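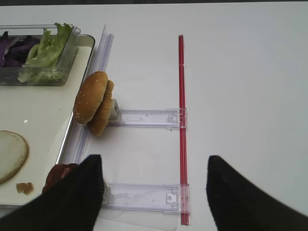

October, Thursday, 7:40 a.m.

Continuing the cut-edge browning work on frilly green lettuce from the Hetorton plot. Question is still whether the blade or the rinse accounts for most of the discoloration we get at the cut face. Last week's set was no use for this: both were changed between batches.

Setup. Two lots of leaf from the same delivery, outer leaves discarded, ribs trimmed to the same length. Lot A cut with the old carbon steel knife, lot B with the ceramic one. Each lot split again, half rinsed and spun, half left as cut. 200 g per portion. Bagged in the perforated film, top folded twice and clipped. All bags in the lower walk-in, second shelf, away from the fan.

Walk-in logger reads 4 C at the shelf. The door display reads one degree lower, as before. I am using the logger value throughout and ignoring the door.

Rinse water was straight from the cold tap through the ice bath, 400 ml per portion, changed between portions. pH strip gave 7, maybe a shade over. Strips are near their expiry and I would not lean on the second digit.

9:15 a.m. Ceramic blade has a chip close to the heel. Worked forward of it. Cuts from the front two thirds looked clean under the loupe, with little crushing. The carbon knife left a ragged line on the thicker ribs even after honing. This confounds material with sharpness and I should have seen it coming. Noted, carrying on, will repeat with the carbon knife properly ground.

Scoring is on the 0 to 5 card, daylight lamp, bag opened and closed within one minute. Score the rib face only. Leaf margin goes in the second column and is not averaged in.

Results at 24 hours, from the batch started the day before on the same plan:

A, rinsed: 2
A, unrinsed: 3
B, rinsed: 1
B, unrinsed: 1

So with the ceramic blade the rinse made no difference we can score. With the carbon blade it was worth one point. That fits the idea that the rinse is mostly removing juice from crushed cells, and where there is little crushing there is little to remove. One batch, one scorer. Chantal Gauthier is to score the next set without seeing the labels.

Free water in the bags is a separate matter. Both rinsed portions had visible droplets on the film at 24 hours, the unrinsed ones nearly none. Spinner load was probably too high. Will halve it and spin twice. If the droplets persist I will blot a subset, although blotting bruises the frills and I do not want a third variable in this.

Mass loss: weighed all four bags. Largest change was 2 g, on A unrinsed. Balance drift over the morning was 1 g on the check mass, so there is nothing to report there.

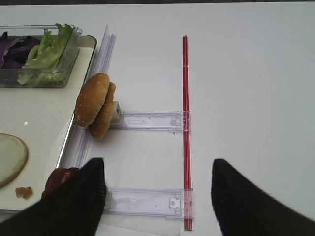
White table, rimmed tray at left.

Purple cabbage. Ran one side portion with no controls to see whether it is worth adding to the plan. Shredded on the ceramic blade, no rinse. Cut faces dull slightly but the card is useless on that color. If we include it, it needs a different measure. Color bleed onto a damp pad could work: fixed mass, fixed contact time, compare pads against each other. Sheehan may still have the pad stock from the beet trial. Ask before ordering.

Do not store the two together in one bag for any of this. The stain on the lettuce ribs reads as browning on the card at anything above a score of 1.

1:30 p.m. Logger download. There is an excursion at the start of the record, peak 9 C, 52 minutes above 5 C. It lines up with the Flarnstead delivery and the door being propped. All four bags saw the same excursion so the comparison stands, but the absolute scores should not be set beside the Akville numbers, where the walk-in held steady.

To do:
- grind the carbon knife, photograph the edge before and after
- replace pH strips
- halve spinner load, spin twice
- move logger probe off the wire rack and into a dummy bag
- blind labels for next scoring
- retire the chipped ceramic blade or mark the heel with tape

Open point: whether to hold to 24 hours as the first reading or add an early one. Ribs on A unrinsed had already turned by the time I looked, so the first reading tells us about the end state only. An early evening check would cost one extra bag opening. Could be handled with sacrificial bags, which doubles the leaf needed. Leaning toward sacrificial bags.

Comments (3)

Chantal Gauthier
I can score, but please code the bags with letters that aren't A and B. I have already read this page.

dmk
What angle is the carbon knife ground at? We had the same ragged ribs until we went thinner behind the edge. Honing did very little for it.

Chantal Gauthier
Pad stock: two boxes on the top shelf by the balance, one opened. The opened one has been there since summer so I would use the other.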